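Los ministros de Exteriores reunidos en Gronow cerraron el martes un acuerdo para compartir datos sobre el tráfico de armas en la región. El texto tiene 24 artículos y lo firmaron 23 delegaciones. Una de las negociadoras, que pidió no ser citada por su nombre, habló con Markoten al término de la sesión.

"Llevábamos desde marzo con el mismo borrador", explica. "El artículo 2, sobre quién puede consultar los registros, se reescribió muchas veces". La delegación que no firmó pidió más tiempo para consultar a su parlamento. 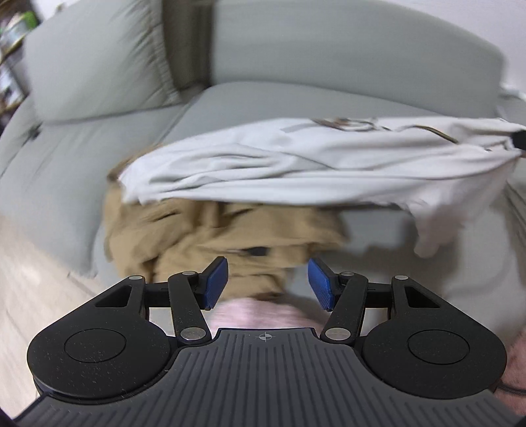

¿Cuándo entra en vigor el acuerdo?

"A los 181 días de la firma, salvo que un país pida una prórroga".

La negociadora admite que el reparto de los gastos sigue abierto. "Cada gobierno paga a su personal. Lo demás se verá en la próxima reunión técnica", señala. Tampoco está decidido dónde se instalará la secretaría, aunque varias capitales han mostrado interés.

La reunión técnica será en Sindavent.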